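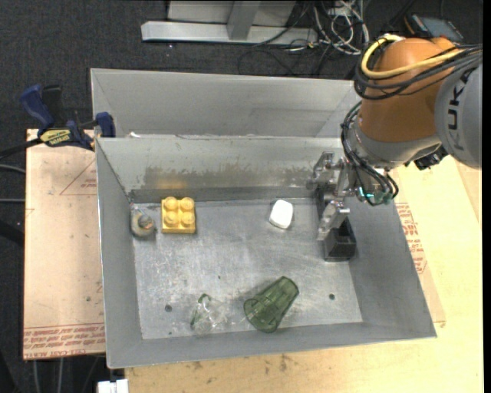 Handling Systems, Unit 6: Bin Picking Kits
Course notes, Pirnbridge Technical College
Instructor: Roman Krawczyk

Reading before the lab: sections 1 to 4 below. Section 5 is the assignment.

1. What is being sold

A bin picking kit is a package that lets an arm you already own take mixed parts out of an open container. The kit reviewed in this unit is the Nomesier Pick Set, sold through Fairclough. It comes with a fixed camera, a small computer, the picking software and a mounting kit for the gripper. It does not come with an arm, a gripper or bins. Students often miss this when they compare prices, so read the parts list first.

The second kit, from Skenov, is covered in Unit 7. It puts the camera on the wrist. Keep your notes for the two kits in the same layout so you can set them side by side in December.

2. How the kit works

The camera looks at the bin. The software marks places where the fingers could close, gives each place a score and sends the best one to the arm. The arm goes in, closes, lifts and moves the item to the second bin. Then the camera looks again. When the first bin is empty the job can be run back the other way, so two bins standing one behind the other are enough for a long test.

The software does not need a drawing of each part. That is the main selling point. It was trained on many kinds of objects and is meant to cope with new ones. The supplier's sheet does not say how well it copes with any one material, and you will need to find that out by testing.

3. Things that make a bin hard

Bare metal. Sheet-metal bins are cheap and strong, but the floor gets scratched and throws light back in patches. The camera can take a bright patch for a part. It can also pick up color from an item in a wall, such as the yellow glow above the toy block at the rear of our front bin.

Clear and tinted plastic. The green tumbler lying on its side is a fair test, with a wide mouth, a narrower base and walls you can see through. The clear item to the left of it is worse. Against scuffed metal there is very little edge to find. Expect low scores on items like these, and note whether the software skips them or sends the arm to the wrong place.

Holes and marks in the floor. A dark round hole looks a lot like a small dark part from overhead. Check the score list for grasps placed on a hole.

Walls and corners. An item close to a wall leaves little room for a finger. The kit has a wall clearance setting. Set it too wide and corner items are never tried. Set it too narrow and the finger may touch the metal. Sloping sides help a little at the top but not at the floor.

Long parts. The black block-shaped piece on the right side runs from near the rear wall toward the front. Where the gripper takes hold of a long part matters. Held near one end, it may swing or tip on the way out.

4. Setting up

Clamp the bin. A bar clamp at a rear corner is fine, as long as the handle stays clear of the arm's path. If the bin shifts after calibration, every grasp will be off by the same amount, and students usually blame the software.

Route the hoses and cables before the first run. They need enough slack for the wrist to turn and must not hang where the fingers close. Move the arm by hand control to the lowest point in each corner and look at the loops near the gripper each time.

Run the calibration routine with the bin in place. Save the file under your group name. Do not overwrite the default file.

Use a mix of seven items, including one that is clear and one that is long. Start at low speed. Keep hands out of the bin whenever the arm is enabled.

5. Assignment

The log file for this unit is on the course drive. It holds 1036 pick attempts from the Nomesier kit. Of these, 129 are marked as failed. Work in groups of 2.

a. Work out the overall success rate. Show the division.

b. Sort the failed attempts by cause: no grasp found, missed, dropped, or stopped by a wall limit. Use the codes on the last sheet of the log.

c. Choose one cause and suggest a change to the bin, the lighting or the settings. State what the change would cost in time or money.

d. Write one page for a buyer who already has an arm and wants to know if this kit suits a mixed bin. Say plainly which kinds of items you would leave out.

The unit is marked out of 100 and 70 is needed to move on to Unit 7. Hand in the page and the sorted log together. Late work goes to Krawczyk directly, by email, with the group name in the subject line.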